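Jitdale shops get a two-page rulebook for small robot cells
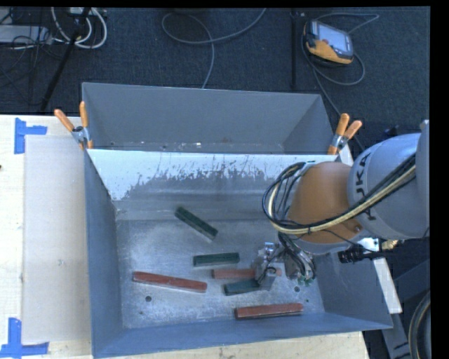

I've been waiting on this one since spring, so forgive me if I get a little excited about paperwork. The Jitdale Shop Safety Group has finally put out its good-practice sheet for bench-size robot cells, the kind of setup where an arm picks parts out of a bin on a table and somebody is usually standing close by with a coffee. It goes into use in September, it's free, and it runs to 2 pages. I printed mine at lunch and had read it twice before my sandwich was gone.

If you've ever tried to apply the big industrial standards to a tabletop picking job, you know why people around here wanted something shorter. The sheet doesn't replace any of those (it says so in bold, right at the top), and you still owe your cell a proper risk assessment. What it does is take the stuff that gets skipped in small shops and put it in plain words, with boxes to tick and a line for initials.

The part I like best is about bins. Any bin the arm reaches into has to be fastened or clamped so it can't creep, and its position has to be marked on the table with tape or paint. Before the first run of a shift, somebody checks the bin against the marks and initials the sheet. That's it! I can't tell you how many hours I've lost at my old job to a bin that had slid over by the width of a pencil, with everybody staring at the vision software and swearing the calibration was off.

Cables get a whole section too, and it's the bossiest one. Loops at the wrist have to be checked through the full reach of the arm, at slow speed, any time a cable or a gripper gets changed. The wording is "full reach, not usual reach," and whoever wrote that has clearly watched a connector get yanked out on the one move that never came up in testing. Floor cables have to be kept out of the path people walk to get to the stop button.

Then there's the handheld controller. The group wants every cell to have a named parking spot for it, on the side where the operator stands, and it wants the person inside the working area to be the one holding it. The first draft said it had to hang on a hook. Plenty of shops complained about that, mine included, and the final version lets you pick the spot as long as it's written down and everyone who uses the cell knows where it is.

Speed was the big fight. Early on there was talk of a single speed cap for every bench cell in the area, and you can imagine how that went over. What we got is a bit softer: after any change to the program, the gripper or the parts, you do 3 full cycles at reduced speed with a person watching, and only then go back up. I'd have liked a few more cycles than that, personally, but I was outvoted (loudly) at the spring meeting, and I did get my way on the gripper wording.

The sheet was tried out before it was finished, at a shared workshop in Gilgate that runs short sorting and packing jobs. They logged 3,270 picks under the draft rules and sent back a stack of notes, most of them about the morning check taking too long. So the check got trimmed, and the group now says it should fit on one side of a card. Mutiso, the training outfit over by the rail yard, is printing those cards on heavy stock and giving them away at the front desk. Omex, which leases arms to several of the smaller shops, says it will tuck a copy in with every new lease.

There's a walk-through at the Gilgate workshop at 6 p.m. on the evening the rules start, with room for 80 people, and they'll go over the sheet line by line on a live cell. Sign up at the workshop desk or by phone. Closed-toe shoes, please, and leave the lanyards in the car.

Comments on the first version stay open through the end of the year. I've already sent in two, both about tape. Mine keeps peeling up at the corners by the end of a busy week, and I'd love for the next version to say how often you should replace it. If you've found a kind that lasts on a wood tabletop, write to me care of this page and I'll pass it along.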